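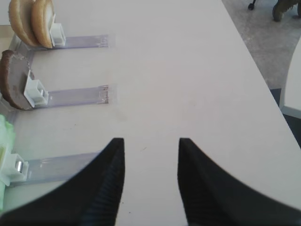 Inicio | Casa | Cocina | Taller | Contacto

Cómo quitar las marcas de una mesa blanca

Por Verena Zürcher
Septiembre

Una mesa blanca enseña todo: los dedos, la taza de café, la manga del jersey azul. En mi casa tenemos una desde hace muchos años y he probado con ella bastantes productos, algunos con mal resultado. Explico aquí el método que uso ahora. Vale para superficies lacadas, de melamina o de laminado. Para madera encerada o piedra no vale, y para el mármol todavía menos, porque el vinagre lo estropea.

Qué se necesita

- Dos paños de microfibra limpios, lavados sin suavizante
- Agua tibia
- Jabón neutro de platos
- Bicarbonato
- Una toalla vieja de algodón

Antes de empezar

Retire las migas y el polvo con un paño seco. Este paso parece poco importante, pero un grano de arena debajo del paño mojado puede hacer una raya, y las rayas ya no se quitan. Después mire la mesa desde un lado, con la cara casi a la altura del tablero y con la luz de la ventana enfrente. Así aparecen manchas que desde arriba no se ven.

Si no conoce el material de su mesa, haga primero una prueba en la parte inferior del tablero, o en una esquina que queda contra la pared. Espere 30 minutos y compare el color.

La limpieza normal

Ponga 4 gotas de jabón en un litro de agua tibia. Más jabón no limpia más y deja un velo gris, que es precisamente lo que mucha gente quiere quitar cuando me escribe. Moje el paño, escúrralo muy bien y páselo en líneas rectas, de un extremo al otro. Yo antes lo hacía en círculos y siempre quedaban nubes.

Aclare con el segundo paño y agua sola. Seque enseguida con la toalla, sobre todo los cantos: si el agua entra por una junta, el tablero se hincha.

Manchas que se quedan

Para el café y el té, mezcle una cucharadita de bicarbonato con un poco de agua hasta tener una crema. Déjela cinco minutos sobre la mancha y retírela con el paño húmedo, sin apretar. En una laca brillante no lo recomiendo, porque puede quedar mate en ese lugar.

Para la grasa de las manos suele bastar el agua con jabón, aplicada dos veces. Para el rotulador se puede usar alcohol en un bastoncillo de algodón, siempre después de la prueba en la esquina.

La esponja blanca, llamada mágica, funciona, pero es un abrasivo fino. Mi vecina Mechthild Kälin limpió la suya con esta esponja cada domingo durante un invierno, y ahora la zona donde se sienta tiene otro brillo que el resto.

Lo que no uso

Lejía, con el tiempo amarillea algunos plásticos. Limpiacristales con amoníaco. Tampoco ceras en espray: el primer día la mesa queda bonita y al tercero recoge todo el polvo de la habitación.

Con qué frecuencia

En nuestra casa, el paño húmedo pasa cada noche después de la cena y la limpieza completa se hace una vez por semana. Los paños se lavan a 35 grados y se secan al aire.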